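Progress report on the primary care access project in Clilldale
Submitted to the Evska Fund, 30/03/2025
Prepared by the project office, Tukia Health Association

1. Period and purpose

The report covers the work done since our last report in December. The grant supports free visits to a family doctor for residents of Clilldale who have no insurance or whose insurance does not pay for such visits.

2. Doctors' practices

At the time of the last report, 6 practices had signed the agreement with us. Now we have 9. The three new ones are all on the east side of the town, where the distance to a doctor was the main complaint in our first survey. One of them, the Radwan practice, has also agreed to keep two evenings per week open for our patients.

We had expected that the negotiations on payment per visit would be finished in winter. They took longer than planned. The practices asked for a separate rate for home visits, and we accepted this after we received the consent of your office. The new rate is included in the budget table which we sent separately.

3. Registration of patients

Until now 1940 residents have registered. Most of them did it in person at our office on the ground floor of the old post office building. The online form works, but many older residents do not finish it, and we find their half-filled applications in the system. We have shortened the form from four pages to two and we call back the persons who left a phone number.

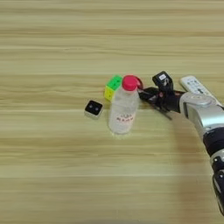
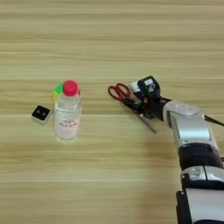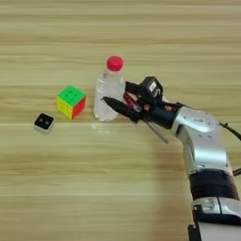
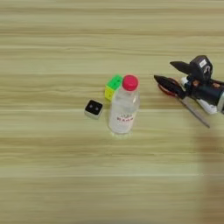
On the table: a small black-and-white device in the first picture, a water bottle in the second and the fourth, a Rubik's cube in the third.

4. Waiting time

The agreement says that a registered patient should be seen within 30 days for a non-urgent visit. Eight practices keep this limit. One practice does not, because a doctor there is on long leave and a replacement has not been found. We have moved part of its patients to the Radwan practice, with their permission. Some of them refused, as they prefer to stay with the doctor they know, and we respect this.

5. Difficulties

The translation of the patient leaflet is late. The first version contained mistakes in the part about prescriptions, so we did not print it. A corrected version is with the printer.

We also have to inform you that the cost of the telephone line is higher than in the budget. We ask for your permission to cover the difference from the travel line, where money remains.

6. Next steps

In the next period we will sign the amended agreements, distribute the leaflet and repeat the patient survey. The survey questions are attached for your comments, which we would be glad to receive before we start the interviews.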